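Wobbly chair after leg reglue, one leg short or joint out of square?

Asked by Higinio Quintero
September 22, 2019
Viewed 1139 times
Tags: furniture, chairs, joinery, glue

I have a set of painted white dining chairs with turned legs, bought second-hand in June. One of them rocked on a diagonal when I got it. I knocked the loose front leg out, scraped off what glue I could see, put it back with ordinary PVA and left it clamped overnight. The joint is now tight but the chair still rocks, and the rock is slightly worse than before.

What I have checked so far:

The kitchen floor is tiled and not flat, so I repeated the test on the bench top of my table saw. Still rocks. The gap under the high leg takes a 2 mm drill shank with no force.

The other chairs in the set sit flat on the same surface.

The corner blocks under the seat are screwed, and the screws are all firm.

I would like to know whether I should trim the three long legs, pack the short one, or take the joint apart again. I would prefer not to take it apart, as the paint around the joint has already chipped and I don't have a matching colour.

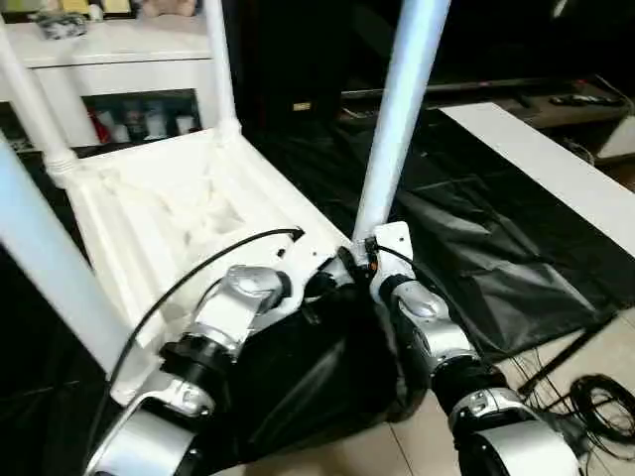

The legs all measure the same from the seat frame to the foot, to within what I can read on a steel rule. That is the part I don't understand. If the legs are equal, I would expect the chair to sit flat.

Answers (3)

Elvia Solís
Accepted answer

Equal leg length only gives you a flat-sitting chair if the seat frame is flat and all of the legs leave it at the correct angle. A leg that splays further than it should puts its foot higher off the floor, even though the leg itself has not changed length. You reglued one leg and the rock got worse, so start with the angle of that leg.

Check it before you cut anything.

1. Put the chair upside down on a flat surface with a blanket under the seat. Lay two straight sticks across the feet, one over the front pair and one over the back pair, and sight along them from one end. If they are not parallel you will see it at once. This shows you how much twist there is across the feet, but not where it comes from.

2. Move the sticks to the underside of the seat frame, front rail and back rail. If they are parallel there, the frame is flat and the fault is in a leg. If they are out by a similar amount, the frame is in wind and the leg joints may be perfectly good.

3. Set a sliding bevel against the rail and the reglued leg, lock it, and compare it with the matching leg on one of the good chairs. Turned legs taper, so take the reading at the same height on both. Check it in both directions, front to back and side to side.

Two things commonly cause a leg to go back at the wrong angle. One is old glue left at the bottom of the mortise or on one shoulder, which holds the tenon off its seat on that side. The other is clamp placement. If the clamp head sits above or below the line of the rail, it pulls the leg over as it tightens, and the glue sets with the leg in that position.

If the angle is out, the correct repair is to open the joint again. PVA softens with heat and moisture. Warm vinegar injected through a 2 mm hole on the inside face, left for an hour and topped up a couple of times, will normally let you work the leg loose by hand or with a rubber mallet. Score the paint line with a sharp knife first so that it parts cleanly. Scrape to bare timber, dry fit, stand the chair on your flat surface while it is still dry, and only then glue. Clamp lightly, and put it on its feet with a weight on the seat while it cures.

If the frame is in wind and all the joints are sound, leave the joints alone and level the feet. Stand the chair on the saw table, wedge under the high foot until the seat is level both ways, and scribe around every foot with a pencil lying flat on a block. Cut to the lines with a fine saw. Don't trim by eye one leg at a time. You will go around the chair several times and end up with a footstool.

Comments on this answer:

Higinio Quintero: Sticks on the rails are parallel. Sticks on the feet are not. Bevel shows the reglued leg leaning out compared with the good chair. I will open it up again.

Elvia Solís: Then check the shoulder for glue before you look at anything else.

Higinio Quintero: There was a ridge of the old brown stuff along the inner shoulder, under the new PVA. Pared it off with a chisel. Dry fit sits flat on the saw table. Gluing tonight.

Rutilio Alvarado

Agree with checking the angle. One addition on the glue. If the old stuff is brown and glassy it is hide glue, and PVA does not bond well over it. Hide glue comes off with hot water and a toothbrush. Let the timber dry properly before you reassemble, at least a day, longer in winter.

For the chipped paint, a satin water-based enamel will be near enough if you take a drawer or a loose part to the paint counter to be matched. Sand the edge of the chip with 240, then 400 grit, spot prime, two thin coats. Old white has usually yellowed, so a new white straight from the tin will look grey next to it.

Hermine Rainer

just put a felt pad on the short one. I have done this on all of ours and it's fine. The thick ones from the hardware store, and you can stack them

Comments on this answer:

Rutilio Alvarado: Felt compresses. On a loose or badly angled joint the load still goes through the joint the wrong way, and it will work free again.

Hermine Rainer: ours have been like that for years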